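Lirno thin-film bags: frequently asked questions

Last revised Aug 18, 2019. Questions on prices and delivery are covered on the Pendier trade counter page.

What are Lirno bags made of?

High-density polyethylene, without pigment. The film is naturally milky. Flat and under tension it is fairly clear, and crumpled or doubled over it turns white. The whiteness comes from light scattering at the creases and between the layers. It does not mean that the film is thicker or dirty at that point.

How thick is the film?

Standard grade is 11 microns per wall. Figures quoted by other suppliers are sometimes for both walls together, so check before comparing. The heavy grade is sold under its own code and has a separate data sheet.

Can I see what is in the bag without opening it?

Usually well enough to tell pale from dark and long from round. Contents lying directly against the film show best. Anything behind several folds shows as a faint shape or not at all. If you need to read a label through the bag, place the label against the film, printed side out, and smooth the film over it. For stock that has to be identified from a distance, tie a tag to the neck.

Which size do I need?

Measure the item at its widest point all the way round, halve that figure and add a hand's width. That is the flat width. For length, measure the item and add enough to twist and fold the neck, which on most sizes is a quarter of the bag. The largest liner in the range holds 118 litres when filled to the tie line. It is meant for light, bulky contents such as bedding or foam offcuts, and should not be filled with anything dense.

What is the difference between codes 2910 and 3000?

2910 is a flat bag with a straight bottom seal. 3000 is gusseted, so it opens out into a squarer shape and suits boxes and crates. The film is the same. Gusseted bags have four layers at each side when empty and look more opaque there until they are opened out.

How do I open a bag that has stuck to itself?

Thin film clings. Find the open end (the sealed end has a visible line across it), hold it flat between finger and thumb and slide the two walls past each other. If they will not separate, fold a corner of the open end over on itself and pull it back. A slightly damp fingertip also works, though not for food. Do not blow into bags intended for food.

Once the mouth is open, take hold of one wall in each hand and sweep the bag once through the air to fill it. Shaking it hard tends to split the bottom seal.

How should the bag be held when filling?

Turn the mouth outwards to form a cuff and hold the bag under the cuff. A single layer pinched at one point will stretch and then tear, so gather several folds before lifting. The same applies to moving a bag that is already filled: take a good bunch of film at the neck and support the base with the other hand if there is any weight in it.

Bag or box first?

Line the box first, then fill. Dropping a filled bag into a tight box rubs the film against the board edges, and cut board is abrasive. Leave the liner loose at the bottom corners. A liner pulled tight into the corners carries the load on the film instead of on the box.

What about long or pointed items?

Lay them on the slant, with the blunt end towards the bottom seal. Wrap points in paper or a piece of card. Kitchen utensils, dowels and tent pegs are the usual causes of split bags reported to us. If the item is longer than the bag, use a longer bag. Two bags pulled over from either end slip apart in handling unless they are taped.

Is the film suitable for food?

Yes, for dry and chilled food, in the codes marked with an F suffix. Bread keeps its crumb but loses its crust within a day, as moisture cannot get out. Salad leaves and soft fruit should have the neck left open or folded without a tie. The film is not suitable for the oven, the grill or boiling water. We do not recommend the standard grade for freezing, where it stiffens and splits along existing creases. Use the heavy grade.

Can I store clothes and bedding in it?

For a house move or a few months, yes. Everything must be completely dry. Moisture that goes in with the contents stays in with the contents, and shows as fogging on the inside of the film. For longer storage use a cotton cover and keep the plastic for the journey. Press the air out before closing but stop when the film starts to pull on seams or buttons.

How do I close the bag?

Twist and fold - three turns of the neck, folded back on itself and held with a tie. This will keep out dust and most splashes. Adhesive tape holds well on clean film but cannot be removed without tearing it, so use tape only where the bag will be cut open. Heat sealing is possible with a bar sealer on a low setting. Test on an offcut, as a setting that suits thicker bags will burn straight through 11 microns.

The bag rustles. Is that a fault?

No. High-density film is noisier and crisper than low-density film. If noise matters, as it may for bedrooms or recording rooms, ask for the Paewai range, which uses a softer film. It stretches further before tearing and is glossier.

Can a bag be used again?

Yes, if it has not been used for raw meat or anything oily and has no splits. Turn it out, wipe it, and hang it by the closed end until it is dry inside. Check the bottom seal by filling the bag with air and pressing. Repaired bags should be kept for rags and similar.

What is the best way to store unused bags?

On the roll or in the carton, away from sunlight. Untreated film becomes brittle if left on a windowsill over a summer. Loose bags can be smoothed flat, folded lengthways in thirds and rolled from the sealed end, which drives the air out through the mouth. A crumpled bag takes up many times the space of a folded one, and creases left in for a long time become weak points.

How should bags be disposed of?

Clean and dry film goes in the carrier bag collection point at shops that have one. Most kerbside collections will not accept it. Brurnstead customers can return clean film to the trade counter, any make. Please remove ties, tags and tape first, and put everything into one bag. Film with food on it goes in general waste.

Is there a safety notice?

Keep bags away from babies and small children. The film is light, clings to the face and can cause suffocation. Do not use it in cots, beds, prams or playpens. Tie a knot in any large bag before throwing it away. The notice is printed on the carton and not on the individual bags, so pass it on if you split a carton with someone else.

Do you supply samples?

One bag of each code, flat packed, on request. Write to Rangi Kereama at the Brurnstead counter with the dimensions of what you intend to pack. Technical questions on sealing temperatures and food contact go to Aroha Pryor, who will need the code and the batch mark from the end of the carton. Samples come from current stock - if a code is between batches, the nearest size is sent with a note of the difference in width.

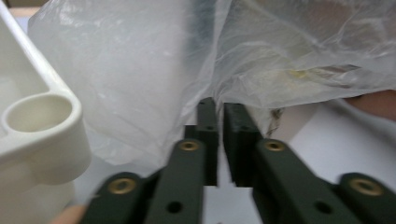
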